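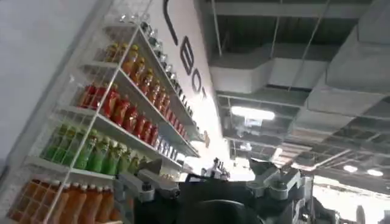
The gripper of the picking cell in front of the drinks shelf, with the bottles sorted by color.

Stiltari changes gripper service on its bottle picking cell

The company Stiltari has changed the way it looks after the robot gripper in its drinks picking cell at the Dresell hall. From December, the two fingers of the gripper are checked at the start of every shift, and the camera at the wrist is calibrated again each time a finger bracket has been taken off.

The decision follows a stop in the autumn, when the robot began to set bottles down too close to the shelf edge. The technicians first suspected the software. After one morning of tests they found that a bolt in one finger joint had become a little loose, so the finger closed later than the other one. The repair itself was short, but the cell had by then made 878 picks since the last inspection, and the old service plan did not ask for any check before the monthly one.

Under the new plan, the operator puts the robot in service position at 6:30 a.m. and locks out the drive. The joints of both brackets are wiped with a dry cloth and the bolts are tested with a torque wrench. A bolt which turns is removed, cleaned and fitted again with new thread locker. Then the gripper is opened and closed 50 times without a bottle, at low speed, while the operator listens for noise and looks at whether the fingers meet evenly.

The calibration is done with a flat test plate from the supplier Ramis. The plate hangs on the wire grid of the shelving, and the robot approaches it from two sides. If the two results do not agree, the finger is mounted again and the measurement is repeated. Stiltari says the complete procedure can be finished before the first orders arrive at 8 a.m.

The shelf also receives some attention. Each color of bottle keeps its own row, and the rows must be straight before the robot is released, as a bottle which stands too far forward can touch a finger during the approach. Staff who refill the shelf now sign the same sheet as the operator.

A second cell, called Sial, will get the same service plan when its gripper is installed. Spare bolts and one spare finger set are to be kept in a cabinet beside the control desk, where before they had to be ordered. The service sheet is available in print at the cell and will be revised after the winter season.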